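Saturday helpers wanted, Prurnlow Children's Museum

Paid, 2 posts, term time and holidays. Start in January.
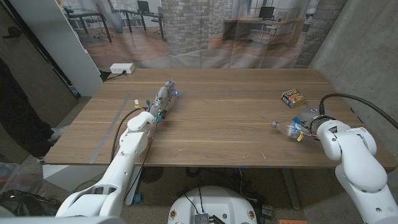
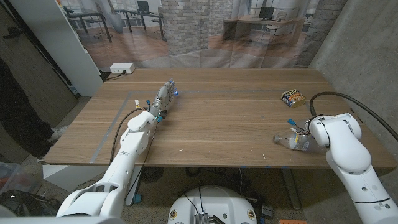 We need people for the craft room and the water gallery. Mostly under-sevens, plus grandparents. Glue, aprons, lost gloves, a lot of sweeping up. No degree needed but you must like noise.

Had 3,304 visitors last month so it does get busy!! Shifts start 9.30, finish when the floor is clean.

Training is at our Trirnley site, lunch included. Under 18s sorry no, insurance. Checks done and paid for by us.

To aply: a page about you, any format, to the front desk or by post to Prurnlow, 41 Zirerura Road. Put "Saturday" on the envelope. Bus 30 stops outside.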